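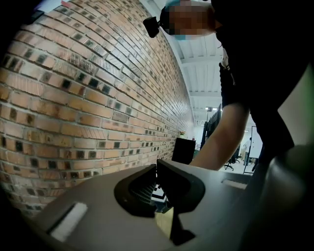
Brick wall with a checkerboard of dark squares - how do I get this look indoors?

Posted by mossycorner, 5/2/18

I am in love with brick walls that have little dark squares scattered all over them, and I want one in my home office! I mean the orange and tan and salmon mix laid in a plain running bond, pale mortar, and then small almost-black spots that make a loose checker pattern across the whole thing. My wall is 100 square feet, drywall over studs, nothing on it but beige paint and one outlet.

What I can't work out is whether people do the dark spots with small black bricks or by leaving holes in the wall. I've seen both in magazines and from a few steps back I can't tell them apart. I was looking at thin brick from Bardale (the Sanden blend has the colors I like) but it only comes in full-length pieces. Has anybody done this themselves? I'm handy with tile, never touched brick.

gritandgrout

Oh, you're going to have so much fun with this! I did my hallway in thin brick two summers ago and I still pat it when I walk by.

Both ways exist. Real masonry walls sometimes have open pockets where a short brick was left out or set back, and the shadow does all the work. You can't really do that with thin brick on drywall because there's no depth to play with, so go with dark pieces. Buy one box of the darkest charcoal you can find and cut it down to short ends on a wet saw. Matte, please - a glossy black will catch your lamp and you'll see every one of them wink at you.

Now the pattern. Don't trust yourself to scatter them at random as you go. I did, and ended up with a clump by the bathroom door that I had to chip out. Lay a few rows dry on the floor, take a picture, move things around, then number the backs in pencil. Start from a level line near the bottom and check it every third row. Pull the outlet forward with a box extender before you start (power off at the breaker, of course).

For the joints I used a light gray mortar in a grout bag. It dries a lot paler than it looks in the bucket, so make a little test board first and let it sit overnight.

Can't wait to see it!! Please post when it's up.

bricknut701

Just use black paint on some of them.

porchlight_jo

I wouldn't paint them, the edges never come out crisp and it chips where chairs bump it. The answer before that one is great. I'd only add that you should open several boxes at once and mix them as you go. My first box was nearly all orange and the second nearly all tan, and if I'd worked through them in order I would have had stripes!

Also, if your room has a curved wall anywhere, thin brick will go around a gentle curve beautifully. You keep the pieces short and let the joints take up the bend. Mine wraps into the kitchen and it's my favorite thing in the house. I finished it in July and the sealer took ages to stop smelling, so plan to have the windows open for that part.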